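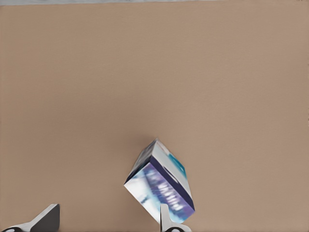 Package Sizes Should Be Allowed to Stay Boring

December 2025
By the Fovau editorial desk
Print this page | E-mail this article

The unit price label is the most useful piece of text in a grocery store, and it is also the worst maintained. It gives a cost per ounce, per pound, per sheet or per count. When it is correct and consistent, a shopper can compare two packages in a few seconds. When it is not, the shopper has to do division in an aisle, and most people will not.

My argument is that the label cannot carry the whole load. The states that regulate unit pricing, and the many that leave it optional, have treated it as a substitute for standard package sizes. The two should work together. For a short list of staple goods – flour, sugar, rice, dry pasta, breakfast cereal, cooking oil, laundry powder – packers should be held to a fixed set of net weights or volumes.

Consider what happens without one. A packer has three ways to respond to a rise in costs. It can raise the price, change the recipe, or reduce the contents. The first is visible on the shelf tag. The second is visible in the ingredient list to anyone who kept the old one. The third is printed on the front panel, in a type size set by regulation, and still goes unread, as a regular buyer of a product has no reason to read its net weight again. The carton often keeps its height and width and loses depth, the one dimension that does not face the aisle.

The two supermarkets in Polport are a fair test, being close together and selling much the same goods. Over four visits in February I copied down the shelf tags for cereal, rice and dish soap at both. One store priced its own rice by the pound and the national brands by the ounce. The other used the ounce throughout but had left the unit price off every sale tag. Sale tags are where the comparison matters most, and a large carton on the regular tag was in several cases dearer per ounce than the small one beside it. Neither store was breaking a rule that applies to it.

Cadbridge, across the state line, has mandatory unit pricing, and its tags are better. The units match within a category and the type is legible from a standing position. Even there, the tag reports only the present. It cannot tell a buyer that last year's carton held more. A standard size does that without any tag, for the plain reason that the contents cannot drift between one permitted quantity and the next.

The usual objection is cost. Filling lines are set up for particular cartons, and a change means new tooling, new artwork and new case dimensions. This is true, but packers already bear that cost each time they shrink a package. A transition period of 60 months would let most lines change over on their normal replacement cycle. Small producers, say those shipping fewer than 3,000 cases a year, could be exempted outright with little harm to the purpose of the rule.

A second objection is that fixed sizes limit choice. They limit one kind of choice, between 15.3 ounces and 14.7, which I have never heard a customer ask for. A schedule with a small, a medium, a large and a bulk size would serve single people and large households equally well. Wine and spirits have been sold in standard bottle sizes for decades, and the selection does not seem to have suffered.

The third objection is stronger. Standard weights do not prevent slack fill, meaning empty space inside a carton that has no function. A box can hold the legal weight and still be far larger than it needs to be. I would deal with this separately, with a minimum fill ratio and a published test method. The Salgado method, which measures settled contents after a fixed period of vibration, is adequate and inexpensive. A threshold of 79 percent of internal volume would be workable for dry goods – flakes and puffed cereals would need a lower one.

None of this requires a new agency. Weights and measures inspectors already open packages and check the contents against the label. They would need a schedule of permitted quantities and the authority to cite a package that is not on it.

Contact the editors | Copyright Fovau. All rights reserved. | Back to top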